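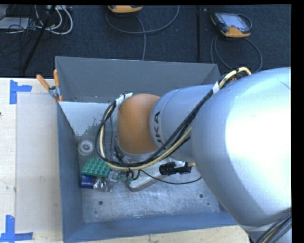 Search this site Search

Software Engineer, Motion Planning and Control (bin picking)

Flemus, Lostville

Permanent, full time. Reference 181.

Flemus writes the software that lets robot arms take mixed objects out of bins and put them somewhere useful. Our customers run returns desks, repair depots and sorting lines, and very little of what they handle arrives in neat rows. We are looking for an engineer to join the group that owns everything between "there is an object at this pose" and "the object has been moved".

The job is based at our Lostville workshop. You would spend a good part of most weeks next to an arm, running your own code on it, and the rest at a desk. Our second site, at Fitetstead, is where we install and support the customer cells, and you can expect to travel there for a few days each quarter.

What you would work on

The planner and controller are part of a code base we call Samuel. It is mostly C++, with Python for tooling, tests and anything that does not need to run in the control loop. Samuel takes object poses and grasp candidates from the perception side, picks an order, plans a path in and out of the bin, and runs it with force limits. It also keeps logs of every attempt.

Work already on the list for the coming year:

- Approach and retreat motions in deep bins with sloping walls. The present planner is too cautious near the walls and gives up on objects it could reach.
- A better model of the cables on the outside of the arm. At the moment they are covered by a set of padded collision shapes which were tuned by hand. They cost us reach, and they are still wrong in some wrist positions.
- Recovery after a failed grasp. Today the arm backs out, asks for a new camera view and starts again. We want it to decide when it can simply try the next candidate.
- Contact detection on bare metal bin floors, where a small error in height matters and shiny surfaces make the depth data poor.
- Replay tools. We have a store of logged attempts and a slow, awkward way of looking through them. Somebody needs to write a proper viewer, and it may well be you.

You would share the perception interface with two colleagues who work on pose estimation. Clear plastic packaging and other see-through or reflective items are the main source of bad poses, so the planner has to cope with a pose that comes with a poor confidence score, or with none.

What we need from you

- Good working C++. You should be able to read other people's and change it safely.
- Enough Python to write tools that others will use.
- A sound grasp of kinematics, collision checking and at least one family of motion planners.
- Some time spent with a real arm of any make. University or hobby work counts if you can tell us what you did and what went wrong.
- The habit of writing down what you changed and why.

Useful, though we do not expect all of it

- Force or impedance control
- Real-time Linux
- Calibration of fixed cameras to a robot base
- Experience with machine safety rules. You will be trained in our own procedures before you run an arm in automatic mode, whatever your background.

A degree is not required. If you have one, tell us the subject, but we will pay more attention to your work.

How the group works

Changes are reviewed by one other person before they are merged. Every merge runs in simulation overnight against 400 stored bin scenes, and anything touching the controller is also run on the workshop arm before it goes to Fitetstead. The arm time is booked on a shared sheet. There is no on-call rota for this post, but when a customer cell has a fault in your part of the code you will be asked to help during the working day.

Core hours are 10am to 3pm. You may work from home up to 2 days a week, arranged so that they do not clash with your arm bookings. We cover travel and lodging for Fitetstead visits.

How to apply

Send a CV and a letter of no more than a page to the jobs address on our contact page, quoting reference 181. In the letter, describe one piece of robot software you have worked on, what your part in it was, and one thing you would now do differently. Links to code are welcome. Please do not send whole repositories as attachments.

The first stage is a phone call of half an hour. The second is a visit to Lostville, where you will read through a short section of Samuel with us, discuss a log from a failed pick and see the arm running. We do not set a take-home test. Travel to the interview is paid.

Applications close at the end of September and we hope to fill the post soon after. The workshop is on the ground floor with step-free access from the car park. If you need any changes made for the call or the visit, say so in your letter and we will arrange them.

We can consider applicants who need a visa. Part-time working of four days a week is possible for this post.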